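Robot Arms Learn to Pass Soft Parts Without Crushing Them

26 September 2019

Researchers at the Tamura laboratory have published results from a training method that teaches a pair of robot arms to hand soft objects to each other with less squeezing. The method, called Rerar, uses recordings of people guiding the arms by hand and then replays the hardest moments of each recording during training.

The group collected 3,828 handovers over 17 weeks. Most earlier work on two-arm handovers used rigid parts such as blocks and tubes, which keep their shape when the grip is too tight. Soft parts fold or tear, and they can hide the fingertips of one arm from the other.

According to the paper, arms trained with Rerar dropped or damaged a part in 3 percent of test handovers. The same arms trained on the recordings alone, with no replay step, failed in 8 percent. The tests were run with the same grippers and the same set of parts.

"Most of the failures happen in a very short stretch, when both grippers have hold of the part," said Chiyo Tanabe, the paper's lead author. "The replay step makes the system spend more of its training time there."

The gain was smaller for thin sheets, and the group says it does not yet have a good explanation. Sheets will be tested again in October with a slower release.

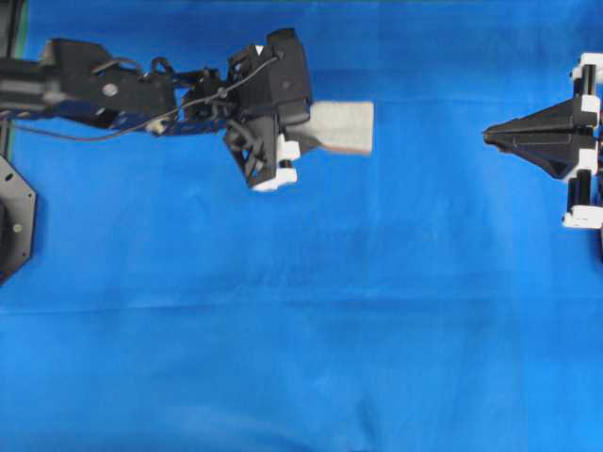
Foam was the main test material because it shows grip marks clearly and is cheap to replace. A handover starts with one gripper holding the part by its end, leaving the rest free for the other arm to take. The beige block sticks out lengthwise from the front of the gripper, and the blue cloth behind it makes its outline easy to pick out. Trials were also run over a gray cloth, with little change in the results.

Zarkov, which makes seat cushions, supplied the foam and plans to try the method on a packing line. The training code will be released through Lullell later this year.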